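Rulloteo ferry wharf – visitor safety check, 5/27/24
Checked by Nandini Poojary

Footbridge handrails: pass. Solid all the way along!
Gangway grip strips: pass, new colour is much easier to see
Life rings: 2 of 2 in place

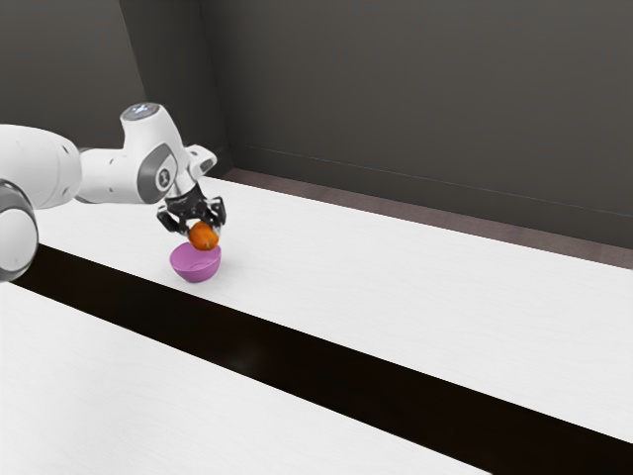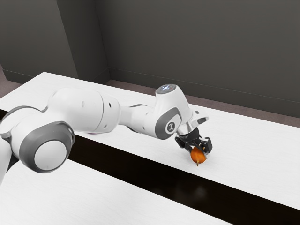
2 min read

Bag check point: pass – Hacer and the crew were brilliant, and so friendly with visitors
Evacuation signs: redo. Arrow at the ticket gate points to the river
PA system: pass, clear at 80 metres
Crowd limit sign (200): pass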